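Notebook – October, grippers and the money for them

Started at 8:40 with coffee and the spreadsheet, which is the wrong order, because the spreadsheet is always worse before the coffee. Anyway. I'm writing this down so that when Anil asks me in spring why we bought what we bought, I can point at a page and not wave my arms.

Where we are: we have 2 hand-held grippers that work and a budget line that was written before anybody had used one for a full afternoon. The line says "handheld units, spares, misc." and has one number next to it. I'd love to meet whoever wrote that (it was me).

Anil Joseph and I went over the Brokstead quote again. They want 917 dollars a unit for the finished tool, body and finger and pads all put together, and they'll ship in a plain box with a sheet of paper telling you which way up it goes. Dretstead will sell us the parts as a kit for 557 and we do the assembly. On paper that's a nice gap! But I built the last kit and it ate most of two days, and one of those was me hunting for a screw I'd put in my shirt pocket. Anil thinks a second kit would go much faster now that the jig exists. I think so too, but I'd rather he be the one to prove it.

The thing neither quote covers well is wear. The ridged pads are the part I expect to be reordering, over and over, and Brokstead sells them only as a set with the finger for 162. I don't need a finger every time I need a pad! I wrote to ask if they'd split the set. No answer yet. If they won't, the Dretstead kit looks a lot better, since the pads there are a separate line on the order form, and I can get a handful and keep them in the drawer.

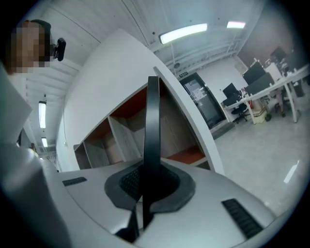

Page last changed: October, 4:15 pm

The tall black finger sits in its oval socket in the gray housing, and the socket is the bit I want us to think about before we sign anything. If we buy from both places we have to be sure a finger from one goes into the socket of the other. I've asked both for drawings. Dretstead sent theirs the same morning (nice!) and Brokstead sent me a brochure. I like brochures fine, but I can't put calipers on one.

Same worry with the pads. One's short and one's longer and set at an angle, so a bag of "pads, black, assorted" is no good to us. The order has to say which is which, and I'd like the drawer to say it too. I'll do labels. Anil says my labels are too long. His labels are too short – one of them just says "thing."

Room stuff, because it's in the same budget whether I like it or not. The desks with the monitors are going to stay where they are for now. I had a plan to turn the whole row and get a clear run from the door to the shelves, and I even drew it, but then I priced the cable work and put the drawing away. The computer tower on the floor under the desks can go up on something, though. A little stand would do it, and I'm not going to get three quotes for a little stand.

The white shelving with the cubbies is what I'd like to use for the tools. One cubby for what's ready to go out, one for charging and the last one for things that are broken or that I suspect. Right now all of that lives on whatever flat surface was closest, and I've twice picked up a suspect one and found out the slow way. Shelf liner is cheap, so I've put it in. I also want foam cutouts, which Anil calls furniture for robots, and he may strike that from the sheet if he wants to.

Lighting: leave it. I know I complained about it in the last entry. The ceiling tubes give plenty of light and I'd sooner spend on pads. One streak of shine on the floor tile isn't worth a new fixture, and if it gets to be a problem in the data we can put down another mat.

Software seats, ugh. Mapplebeck is the one we use for sorting and trimming the recordings, and they've changed how they bill, so now it's per person and not per machine. That's fine while it's only Anil and me. If we get the help we asked for, it stops being fine pretty fast. Vamex does most of the same things and bills by storage, and I spent an hour after lunch clicking around in their trial. It's okay? The trimming is clumsier, the search is much better, and I couldn't find how to undo a delete, which makes me nervous. I'm going to stay with Mapplebeck through the winter and look at it again when we know about the help.

What I'm putting in the request, as of this afternoon:

One finished unit from Brokstead at 917, so we have something known to be right to compare against.
One kit from Dretstead at 557, Anil to build it and write down his hours.
One finger and pad set at 162, only if Brokstead won't split it.
Pads from Dretstead, both shapes, as many as the leftover allows.
Liner, foam, stand for the tower. All small, all on one line.
Mapplebeck, same as now.

I left out the second charger on purpose and I already regret it. We share one between two tools and that works right up to the day both are flat. Maybe I can trade the foam for it. Anil, if you're reading this, would you rather have the foam or the charger? Write it in the margin, and please use more than one word.

Still open: the Brokstead drawing, the split set question, and who signs for deliveries when we're both out. Also I need to find out if shipping is in the kit price or on top of it, because the form shows it one way and the email says the other. Calling them first thing tomorrow.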